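I want to write a bit about how we collect demonstrations for our kitchen policy, because three people asked me last month and I gave each of them a different answer. Long thread, sorry. I write from the simulation side only.

1/ We are a small group at Clivance. The project is called Ornik. The goal is a policy for two arms that can do simple kitchen handling: pick up food, move it to a tray, put a pan away. No cooking, no cutting.

2/ Everything I describe is teleoperated in a simulator. A person wears a headset and holds two controllers, and the arms follow. We record the joint positions, the finger commands, the images and a short text instruction for each episode.

3/ Today we have 2209 recorded episodes. After review we keep 2179 of them. When I say this, people think our operators are very good. They are good, but also they can press a button to discard an episode before it is saved, and those discarded ones are not in the number. I should have logged them from the first day. I did not.

4/ So first advice: log the discarded ones. Even one line with the time and the reason. We started to do it in April and already I learned more from this file than from the training curves.

5/ Most common reason in the file: "object slipped". Second: "wrong object". Third is my favorite, it is only "arm tired". The simulated arm is never tired, of course. It is the shoulder of the operator.

6/ Now about tomatoes. I believed that a tomato would be the easy object. It is round, it is one color, it has no front and no back. We planned one afternoon for it.

7/ It took much longer. With a hand that has several fingers, the operator has many ways to hold a round thing, and every operator finds his own way. One closes from the sides. Another one likes to press from the top and support from under. Both are correct, and both go in the same dataset with the same instruction.
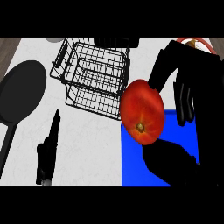 Right hand on the tomato, one finger under it, blue tray below. Left gripper stays low near the pan.

8/ The grip with a finger under the tomato is slower to make, but I prefer it in the data. In our replays it survives small errors better than the side grip. If you add noise to the commands and play the episode again, the side grip loses the tomato much more often.

9/ We had a discussion if we should tell the operators to use only one grip. My opinion was yes. The opinion of my colleagues was no, and they won. Now I think they were right, but only because we have enough episodes of each. With 86 episodes, which was our first batch, the policy mixed the two grips and did something in the middle that held nothing.

10/ Look also at what the other arm does when it has no job. I did not think about this for a long time. Some operators park it low and still. Some let it hang in the air and it shakes a little with their hand. The policy learns the shaking very well! Better than it learns the tomato, I would say.

11/ Our rule now: if the task needs one arm, the other arm goes to a rest position and stays there until the end of the episode. It is boring to check, so we wrote a small script that measures the movement of the idle arm and marks the episode for review.

12/ Things on the counter. In the beginning we used a clean counter with only the object and the target. The success rate was beautiful. Then we added a wire basket and a frying pan and it went down so much that I looked for a bug for two days. There was no bug.

13/ The basket is the difficult one. Thin black rods, and black fingers moving near them. The shadow of the grid on the marble is also full of crossing lines. In the attention maps we saw the model looking at this grid when it should look at the fruit. (Yes, I know, attention maps. I only say what we saw.)

14/ We did not remove the basket. We moved it. Each episode starts with the objects in a new layout, and the basket can be close to the target object or far from it. We recorded 784 episodes only for this, with the same few instructions again and again. The operators did not love this week.

15/ About the instructions. Please write them before the episode and not after. When you write after, you describe what the person did. When you write before, you describe what the person was asked to do, and you can compare. We found many small disagreements this way, for example "on the tray" and "next to the tray".

16/ Tools, for those who asked. The recorder is our own, it is called Pellegrini (it was a joke about mineral water, the name stayed). Storage and review go through Bundden, also internal. I cannot share them now – maybe a part of the recorder later this year.

17/ What I still do not know how to do well: decide when an episode ends. Is it when the tomato touches the tray, when the fingers open, or when the arm is back? We changed the definition twice and now the early episodes have a different tail from the late ones. I cut them by a script, and I am not happy with the script.

18/ If your group has a clean rule for the end of an episode, please write to me. Also if you have a good chair for operators. I am serious about the chair.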